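4. Washing habits and the life of household textiles

4.1 Where the answers came from

The interviews were done in July, mostly in people's kitchens, a few on the doorstep. 22 households in the end. We had hoped for more but the second estate fell through when the residents' newsletter came out late and we ran out of weeks. Each household was visited twice. First visit: general talk about laundry, who does it, how often, what gets thrown out and when. Second visit: the drawer talk (see 3.2), where people took out things they still owned but no longer used and told us why.

Collado did the first visits, Sangkhawat most of the second ones. This matters a bit for the coding. The drawer talks are longer and looser, and Sangkhawat let people wander, so there is far more on gifts, dead relatives and moving house in those transcripts than we had planned for. We kept it all in.

4.2 Temperature

Everybody has a temperature. Hardly anyone could say where they got it. Forty for most things, sixty for towels and bedding, thirty for "anything I care about" (household 4, Rendell side). The labels were rarely read after the first wash, if at all. Several people cut them out on the day of purchase as they scratch. One respondent kept the cut-out labels in a jar by the machine and had never once looked in it since, though she was quite firm that she would not part with the jar.

The energy question got short replies. People knew that cooler was cheaper. They did it for clothes and not for sheets, and the reason given was nearly always smell or illness. Price came up mostly with the older respondents, who also had the strongest views about the tumble dryer — a luxury, a winter thing, a thing for the grandchildren's school uniform on a Sunday-night sort of panic and otherwise left alone.

We had expected a split between Rendell and Yadav streets here, given the difference in housing (flats with no outside space against terraces with yards). There is one, but it is in drying and not in washing. Flat dwellers dry indoors on racks, over doors, on the backs of chairs. They wash less at a time and more often. Yard households save it up for a good day. Damp and mould was raised by flat households without us asking, and in two cases took over the interview entirely. We have passed those parts on to the housing strand and do not use them further.

4.3 Softness as a reason to keep and a reason to throw

This is the part we did not plan for. The question was about wear: what makes you decide a thing is finished? We had holes, stains, fading and loss of shape on the prompt sheet. Respondents kept going back to touch. A towel was finished when it went "like card". A blanket was finished when it had gone "bobbly" or flat, even with no damage to it at all. The other way round too: things with holes were kept for years if they still felt right.

Fleecy and plush items are the awkward group. They are bought for feel, more than anything else in the cupboard, and the feel is the first thing to go. Respondents blamed the dryer, the powder, the water, the shop and each other. Softener was blamed and praised in the same breath. Sangkhawat's notes have one couple in dispute over a single throw for most of a page, he for washing it cold and alone, she for putting it in with everything else and being done. Neither had changed their way in the time they had owned it.

White items make it worse as colour gets mixed up with feel. A white thing that has greyed is described as rough before it has been handled. We noted this in several drawer talks, and it fits what Plollasel report in their trade survey only loosely, as their panel was asked about colour and comfort on seperate pages and never together.
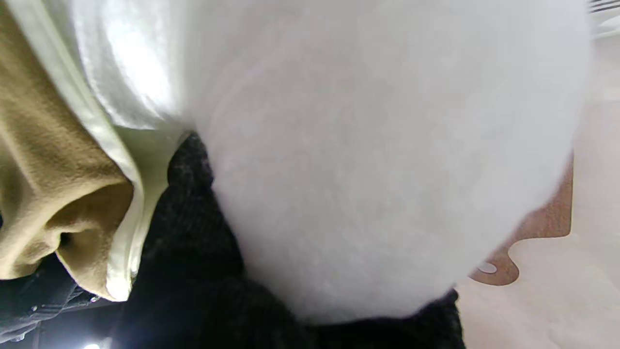

Figure 7. White fabric with a fleecy or plush surface, with a smoother white cloth at its left.

Words for texture were thin on the ground. Soft, rough, scratchy, nice, horrible. People used their hands instead, rubbing finger and thumb, and the transcripts are poor at holding this. Collado went back through the recordings and added hand notes where she could remember them, which is not a proper method and we say so. A later round should have a texture sheet, or a bag of samples to pass round, or both. The Vatex sample cards were considered and dropped on cost.

4.4 Who decides

In most homes one person washes and the same person throws out. Where these were different people there was friction, and hiding. Things were rescued from bins. Things were moved to the car, the shed, the dog. The dog's bed is a real stage in the life of a blanket and should of been on the prompt sheet from the start.

Downgrading in general was more common than binning. Bath towel to beach towel to floor towel. Sheet to dust sheet. Respondents described this as obvious and were a little puzzled to be asked. Very little went to charity shops from the flat households, who said there was nowhere to keep a bag while it filled.

Children's things followed none of this. Kept, or handed on within the week. See section 5.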